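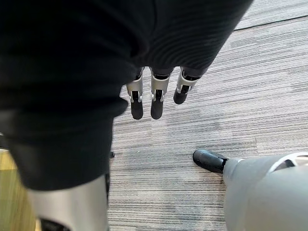 Blick der Handgelenkkamera nach unten: drei Finger mit schwarzen Kuppen, schwarzer Rippstrick über dem Arm, Streifenteppich.

Handgelenkkamera und Mehrfingerhand vergleichen: Grundeinstellung

Die Anleitung gilt für die Nitance-Hand am Flovow-Controller. Für die Nisbet-Hand weichen nur die Schritte 3 und 5 ab.

1. Arm in Ruhelage fahren, Finger gestreckt nach unten. Controller auf Haltemodus stellen.

2. Überzug prüfen. Textile Abdeckungen rutschen bei gesenktem Arm leicht vor die Linse. Verdeckt der Stoff die Handfläche oder den Daumen, Bund zurückschlagen und fixieren. Die Kuppen allein reichen für den Vergleich nicht aus.

3. Belichtung manuell setzen: 4000 Mikrosekunden (Nisbet: 900). Die Automatik belichtet bei viel schwarzem Stoff zu lang, die metallischen Fingersegmente brennen dann aus.

4. Referenzbild aufnehmen und als Vorlage 252 speichern. Der Untergrund bleibt für alle Hände gleich. Gestreifter Teppich ist zulässig, stört aber die Kantenerkennung an den Fingern. In diesem Fall den Kontrastfilter einschalten.

5. Jeden Finger einzeln schließen und öffnen, 10 Zyklen. Die Nisbet-Hand vorher neu nullen.

6. Endlage mit der Vorlage vergleichen. Unterschiedlich weit reichende Fingerkuppen im Bild sind noch kein Fehler, die Perspektive verkürzt abgewinkelte Finger. Maßgeblich sind die Encoderwerte.

Im Prüfraum Bralanville liegt das Protokollblatt neben dem Controller. Firmwarestand beider Hände eintragen.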